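The Patient Work of Teaching a Machine to Use a Key

Pleston is a town where most of the old workshops have become apartments. One building near the canal kept its loading door and its bad heating, and on the second floor a small company named Pollari pays people to move robot arms. They do it for the whole day, in shifts, with a short break every hour. The company calls it collecting. The people who do it call it driving.

I went there in November because I wanted to understand a number. Pollari had written on its website that its padlock collection, named Zerkia, contained 2697 recorded attempts. I did not know if this was a lot. I also did not know what an attempt was, or why a company would want so many of them with an object that costs less than my lunch.

An attempt, I learned, begins when the driver presses a pedal and ends when the driver presses it again. Between these two moments, everything is saved: the angles of the joints, the opening of the grippers, the pictures from every camera. The driver sits beside the station and holds two handles, one for each arm. When the hand turns, the gripper turns. When the fingers close, the gripper closes. It looks easy for the first minute. Then I was allowed to try, and I pushed the key off the table three times before I stopped counting my mistakes and gave the chair back.

The difficulty is in the hands that feel nothing. A person who opens a padlock at home does not look very much at the key. The fingers find the slot, feel the small resistance, turn a little, try again. The driver has only the eyes. One driver told me that after her first week she opened her own front door by staring at the lock, very close, as if she was reading a label.

The software which learns from all this is called Mushi. It receives no rules about locks. It receives the recordings, and from them it must find out which movement usually follows which picture. For this reason the people at Pollari speak a lot about variety. If the key lies always in the same corner, Mushi will learn to go to that corner, and it will go there with great confidence also when the key is somewhere else. So the drivers move the objects between attempts. They have a paper sheet with suggestions, but the more experienced ones don't look at it anymore.

Variety is also a question of people. Some drivers are quick and a little rough. Others approach the lock slowly and stop before they touch it. In the beginning the company wanted everyone to work in the same manner, and there was a training document of many pages about the correct speed. Now they keep the differences, but within limits. A long pause is a problem, for example. When a driver stops to think, the recording shows two arms that do nothing, and the software can learn to do nothing too. I was shown a test in which one of the arms went near to the key and stayed there. We watched it for some time. It was strange to recognize in a machine the hesitation of a tired person.

Then comes the question of what to do with failures. From the 2697 attempts, 1595 are used for training at the moment. The others were put aside. In some of them the key fell, in some a cable pulled at the wrong moment, and in some the driver simply had a bad afternoon. Two people check the recordings in a room without windows, at double speed, and they mark each one. They told me the hard cases are the attempts where something goes wrong and is then repaired. A key slips, the gripper opens, catches it again, and continues. Is this a good example or a bad one? For a while they threw them away. Later they saw that Mushi could not recover from even a small slip, and they went back to search for the rejected ones. It took most of a month.

The drivers had opinions about this before anyone asked them. They had noticed that their cleanest recordings were the least interesting ones. One of them keeps a notebook in which he writes only the attempts that surprised him, with the time and a few words. The checkers now borrow the notebook.

I asked if the work is boring. The answers were more careful than I expected. It is repetitive, yes, and the neck suffers. But the attention it needs does not leave much place for boredom. A driver compared it with peeling apples in the kitchen of her grandmother, where the hands were occupied and the talk could go anywhere. The talk in this room goes mostly to food and to rents. When someone is in a difficult moment with a key, the others become quiet without being told.

The stations themselves are modest. Each has pale walls on its sides and a pair of arms on a rail at the front, and the light is kept even so that a cloud outside doesn't change the recordings.

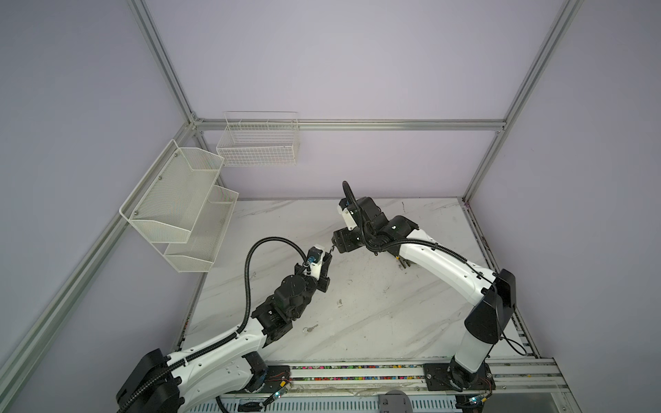
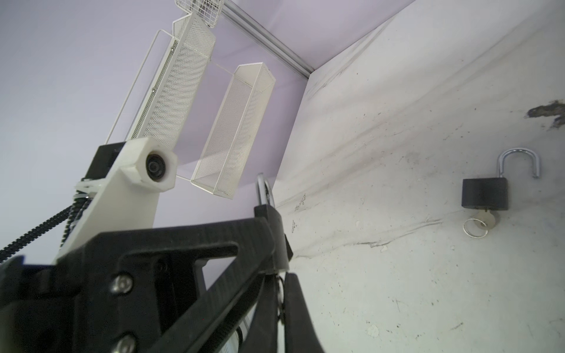

At four in the afternoon the shift changes. The new driver adjusts the chair, moves each arm a little to wake up the hands, and makes a few attempts that are not recorded. This warming up was the idea of the drivers. Before, the first recordings of each shift were often the worst, and the checkers could guess the hour only from the quality.

Before I left, I saw Mushi try alone. The handles hung on their hooks and the driver stood behind the chair with one hand near the stop button. The first time, the key touched the lock beside the slot and turned away. The second time it went in, and the arm made a small correction to the left – a movement that one of the drivers knew immediately as her own. She said it without pride, more like a person who hears her accent in the speech of a child.

The company plans to continue with padlocks until spring and then to begin with zippers, for which the drivers have already some fear. Fabric moves, they say, and a lock at least keeps its shape. A box of old jackets was standing under the stairs when I went down, with a note on it asking the cleaners not to take it.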